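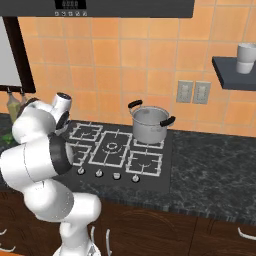 Abb. 2: Küchenszene in der Simulation, Arm am Kochfeld, Topf hinten rechts

4.3 Demonstrationen aufzeichnen (Szene Kochfeld)

Gilt für Plorkach mit Simulationsmodul Kestov. Realer Arm: siehe Kap. 6.

1. Szene laden. Warten, bis der Status auf »bereit« steht. Vorher keine Eingabe.

2. Startpose prüfen. Der Arm steht links vor der Arbeitsplatte, obere Glieder über der linken Kante des Kochfelds. Andere Pose: Reset, nicht von Hand hinfahren.

3. Topf prüfen. Ohne Deckel, auf dem Rost, beide Griffe frei. Steht er schief, Szene neu laden.

4. Aufgabentext eintragen. Ein Satz, Kleinschreibung egal. Pro Aufgabe immer den gleichen Wortlaut, sonst landen die Episoden in verschiedenen Ordnern.

5. Aufnahme starten, Aufgabe in einem Zug durchfahren. Pausen über 2 Sekunden vermeiden, das Modell lernt sie mit.

6. Stopp drücken, sobald die Aufgabe erledigt ist. Nicht erst zurück in die Startpose.

7. Episode bewerten: gut / unbrauchbar. Unbrauchbare nicht löschen, nur markieren. Werden beim Export rausgefiltert.

8. Nächste Episode. Startwert zählt automatisch hoch, Topfposition ändert sich leicht.

Hinweis: Soll pro Aufgabe sind 240 gute Episoden. Bei den Drehknöpfen 540, weil die kleinen Teile mehr Streuung brauchen (Vorgabe Iresha Siddiqui).

Hinweis: Flaschen und Hängeregal links und rechts sind reine Kulisse. Kollision damit wird trotzdem protokoliert, Episode dann unbrauchbar.

ACHTUNG: Nie zwei Sitzungen in den selben Ordner schreiben. Index geht kaputt. Im Dezember so 323 Episoden verloren.

ACHTUNG: Vor dem Export Steuerungsrate kontrollieren. Gemischte Raten nimmt der Trainer an, ohne Meldung. Ergebniss ist ein zitternder Arm.

Bei Fehlern im Export: Logdatei an Hamish McAlister, mit Episodennummer. Screenshots reichen nicht.

Verwandte Abschnitte
4.1 Eingabegerät anschließen
4.2 Startposen anlegen
4.4 Episoden sichten und exportieren
6.1 Aufzeichnen am realen Arm

Zuletzt aktualisiert: 30. Januar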